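August
Course handout, Wood Materials 1, Tindmont
Print this page | E-mail this page

Unit 4: Moisture and movement

Wood takes on and gives off water until it balances with the air in the room. As it dries it shrinks across the grain. Along the grain it hardly changes, so a long shelf keeps its length while its width moves. 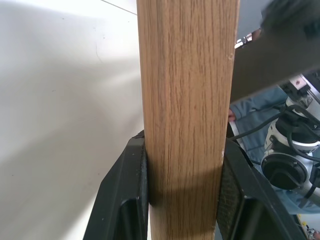
Which way should you measure a board to check for movement? Measure across the width, at both ends and in the middle, and write down the room humidity each time.

Shrinkage starts only below the fiber saturation point. Above it, the cell walls are full and only free water leaves. Read the Lerwood chapter on drying before lab. Sample 437 will be weighed again next session.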